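Osevura Fillable Infusion Bags, Non-Woven, White
Supplied by Olteanu. Pack of 40 or carton of 2000.

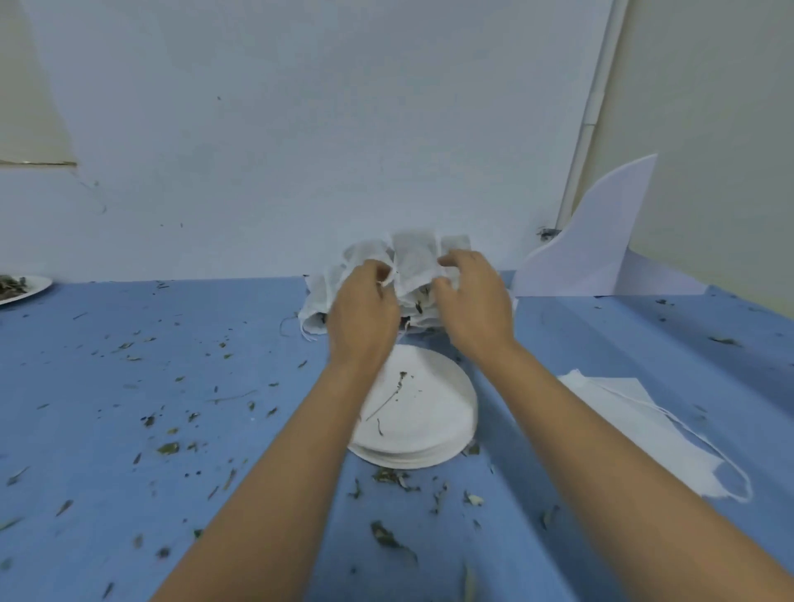
Bogdan Căpraru reports that in his kitchen the bags hold rosemary and bay without splitting, but that finely rubbed thyme gets through after nearly 44 minutes at a simmer. For powdered spice, use the Karar close-weave bag instead.

Specification
Material: non-woven fabric, unbleached by chlorine
Closure: open top, fold-over flap
Fill: dried leaf, cut root, whole spice
Maximum fill: two thirds of bag height
Use: single use, hot or cold water

Filling
Strip leaves from hard stems first. Sharp ends can pierce the fabric. Fill, fold the flap back over the opening and press flat. Do not staple. Leaf swells in water, and an overfilled bag will open at the flap.

Storage
Keep dry and away from strong smells. Filled bags should go into a lidded tin and be used within the season. Stock packed before April carries the old label; the fabric is unchanged.

Ordering
Code 530 (pack), code 530-C (carton). Cartons are sent from Notthorpe and cannot be split. Unopened packs may be returned.

Page revised 15 May 2021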